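The Bed Is Not a Shelf, Says the Man Selling Shelves

Every February the bedroom people come for us. The holidays are over, the closets are full, and somebody has a system. This year it is Mesero, a storage firm with a $2,449 wardrobe package and a booklet that calls the bed "the most abused surface in the home."

I read the booklet twice. It claims that clothes left on a bed are a symptom, that the symptom has a cause, and that the cause is a shortage of compartments. Mesero happens to make compartments. So does Skutgate, whose cheaper kit runs $1,480 and includes 51 bins, dividers and hooks. I have lived in apartments that did not contain 51 objects worth dividing.

I tried the Skutgate kit for a winter. Sweaters went in one bin, scarves in another, and a third bin was for things "in rotation," a phrase I still can't define. By the second week the shirt I had worn for two hours and meant to wear again was back on the duvet. It wasn't dirty enough for the hamper and I didn't want it against the clean ones. No bin had been made for it. I have yet to see one that has, although Kütt sells a ladder for the purpose at a price I won't repeat.

What the catalogs leave out is that the bed is the only big, flat, waist-high place most of us own. You fold on it. You pack on it. You lay out two shirts side by side and pick the third. A wardrobe can be as tall and shiny as you like and it still won't do that job, because you can't spread anything out on a closed door.

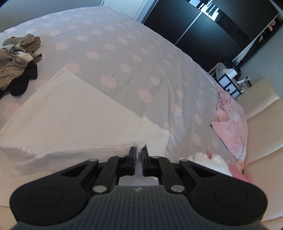 A striped something over a beige or khaki shirt over something black is five minutes of work, if that. I would take that heap over an afternoon with a label maker. The bedside table is a harder case, and I'll give the organizers some ground there, since small things do pile up next to a lamp or a clock and a little set of drawers helps. Fasow makes one for $25. I bought it, it holds chargers and cough drops, and I have no complaints except that the bottom drawer sticks.

As for the rest, my rule is that the bed gets cleared when I want to sleep in it. Mesero's booklet recommends a "nightly reset" at 8:30 p.m., with a checklist. At 8:30 p.m. I am usually eating.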